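Home | Projects | Reports | Kit Reviews | Contact
Print this page | E-mail this page
Reading time: 3 minutes

Interim report: review of a hand-held gripper kit for household tasks
Submitted to the Laskowska fund, Dec 24, 2023

The grant pays us to find out whether a hand-held data collection kit can be used by ordinary people in ordinary homes, and whether Denomen should recommend one to its members. We are past the halfway mark and slightly past the halfway budget, in that order, which I am told is an improvement on our last project.

Spending first. The travel line is nearly gone. The equipment line is healthy because Prastholm agreed to lend us its charging cases, and the printing line is untouched because the manual we meant to print is still being argued over. We have recorded 300 usable episodes against a target of 400. An episode counts as usable when both hands' recordings line up and the item ends where the task sheet says it should. The second condition has cost us more episodes than the first.
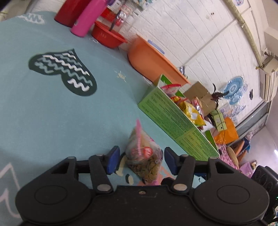

Packaging remains the hard part of the snack task, and we underestimated it in the proposal. We wrote "small food items" and pictured tidy little boxes. The real work is with things like a clear bag of round golden-brown pieces, tied at the top with a pink tie whose tail sticks up and asks to be pinched. Operators differ on whether to take the tail or the body of the bag. The task sheet now says body. Two operators have read the task sheet, and I am working on the others.

Fingers and pads. No complaints worth the space. The blue pads mark the closing point clearly, and new operators stop looking at their own hands sooner than we expected. We would like spare pads sold separately. The supplier's price list offers them only as part of a service bundle that also contains a carrying strap, and we now own more straps than we have shoulders.

Weight and grip. Fine for short sessions, tiresome after that. We have cut sessions down and added a break, and the number of discarded episodes fell in the same period. I would love to credit the new schedule, but we also fixed a loose cable that week.

Setup. The guide says a new user can be recording within minutes of opening the case. This is true of a user who has done it before. Our own one-page version has been tested on 2 groups and will go into the final report as an appendix. Brullel has asked to see it early and has been sent a copy, with the spelling corrected.

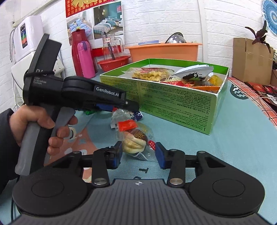
Two grippers at the snack table, with a wrapped lattice-top pastry between the fingers of one.

Pairs work differently from single units, and the review will score them separately. With two grippers, one hand can steady a carton while the other puts something in, and people do this without being told. They also knock the grippers together. The housings have scuffed but nothing has cracked.

Still to do before the end of January:
Record the remaining episodes, with the soft packets first.
Get a written answer from the supplier on what the warranty covers.
Settle the manual, or at least its title.

We are asking for one change to the plan. The original schedule has a folding task with towels after the snack task. We would like to swap it for a second round of packing and unpacking, using the same table and a fresh set of items. No extra money is requested, although none would be refused.

The draft recommendation at this point is a cautious yes for single units and an undecided for pairs. It may change once the warranty letter arrives.

Back to Reports | Next report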